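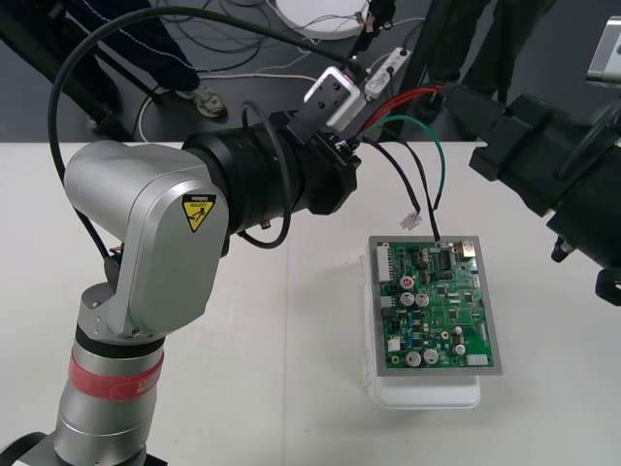 ¡Hola otra vez a todos! Este mes me toca a mí llenar la parte de taller del boletín, y como llevo semanas sin hablar de otra cosa en la cocina, pues os cuento lo de la célula de los dos brazos, la que en casa llamamos Ornen (el nombre se lo puso Anatole Millet cuando la montamos, y ya se ha quedado así para siempre).

Los que pasáis poco por la planta baja quizá no sepáis en qué anda metida. La célula trabaja con placas electrónicas: un brazo acerca los cables y los conectores, el otro se ocupa del lado contrario de la placa, y entre los dos tienen que apañarse en una mesa que no es precisamente un campo de fútbol. Dicho así parece poca cosa. Pero un cable es un bicho traicionero, se dobla por donde quiere, y lo que por la mañana salía redondo después de comer sale torcido. En julio tuvimos una racha malísima, con la pinza izquierda llegando siempre un pelín alta a los conectores, y decidimos parar y repasar la célula entera.

Empezamos por lo aburrido, que es el cableado. Los latiguillos finos que llevamos de un lado a otro (rojos, verdes, negros) se habían ido enredando con cada cambio de programa, y al girar la muñeca tiraban de donde no debían. Los soltamos, los volvimos a peinar y dejamos un bucle holgado en el cable gordo, ese que va por encima de la articulación. Aquí tengo que confesar una cosa: yo lo había dejado corto en primavera porque quedaba más bonito. Quedaba precioso, sí, y a la muñeca le faltaba recorrido en los giros largos. Anatole me lo ha recordado ya unas cuantas veces y sospecho que todavía me queda alguna.

Luego vino la referencia de la placa. Nosotros la apoyamos en un recipiente de plástico translúcido boca abajo, con su chapa metálica debajo del circuito, y la altura nos va muy bien, los dedos de la pinza entran por el lateral sin rozar la mesa. Lo que pasaba es que el recipiente se nos iba moviendo al limpiar. Ahora hay una plantilla que se coloca antes de arrancar, se arrima la chapa, se retira la plantilla y listo. La hizo la gente de Edgate en una tarde, y les debemos un café, o varios. La guardamos en el cajón de la derecha y os pido por favor, por favor, que vuelva siempre a ese cajón.

Con la placa en su sitio, repetimos la puesta a punto de los dos brazos. Lo hacemos despacio, en modo manual y con una persona al lado de la seta de emergencia todo el rato: primero el izquierdo hasta el punto de aproximación, se anota, se retira; después el derecho. Los puntos del izquierdo van en el programa 411 y los del derecho en el 345, que nadie los renumere, que ya tuvimos un susto con eso. Solo cuando los dos cuadran por separado los ponemos a moverse juntos, y a velocidad reducida. Me encanta esa parte, me quedo mirando como una tonta y se me enfría el té.

También cambiamos las almohadillas de los dedos. Las viejas tenían un brillo raro en las puntas y los conectores pequeños se giraban al cogerlos. Las nuevas son de Siver, agarran mejor, aunque la primera tanda vino con un borde que hubo que repasar con una lija fina, una por una, ¡menuda tarde! Si alguien abre el segundo paquete, que pase el dedo por el canto antes de montarlas.
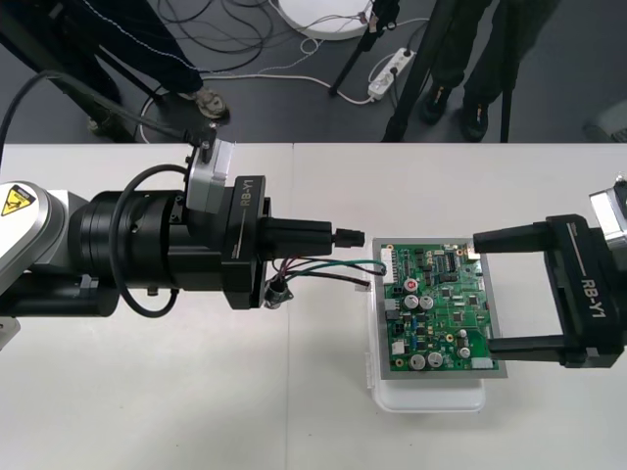

¿Cada cuánto hay que volver a comprobar los puntos de aproximación?

Los repasamos cada 200 ciclos, y además cada vez que se toca una pinza, se cambia un dedo o se mueve el soporte de la placa. Se tarda 11 minutos con la plantilla puesta, y si un punto no cuadra se corrige en manual antes de volver a lanzar el programa completo.

Sigo, que me quedan un par de cosas. La hoja de seguimiento ya no está en papel (la última acabó debajo de una taza, no miro a nadie), la tenéis en la carpeta compartida con el nombre de Ornen. Apuntad la hora, el programa y lo que hayáis tocado, aunque os parezca una tontería. Lo del cable corto lo encontramos precisamente así, leyendo hacia atrás hasta dar con una nota mía que decía «recojo un poco el bucle».

Está pendiente el suelo de detrás de la mesa. Hay mucho cable suelto por ahí y la regleta está donde cayó el primer día, así que en cuanto lleguen las canaletas lo recogemos todo y lo pegamos a la pared. Me vendrían bien dos manos más para eso, y prometo bizcocho.

Y una última petición de Anatole, que me la ha repetido en la puerta: antes de apagar, dejad los dos brazos en la posición de reposo y las pinzas abiertas. Si tenéis dudas con la secuencia, buscadme a partir de las nueve, que antes no soy persona.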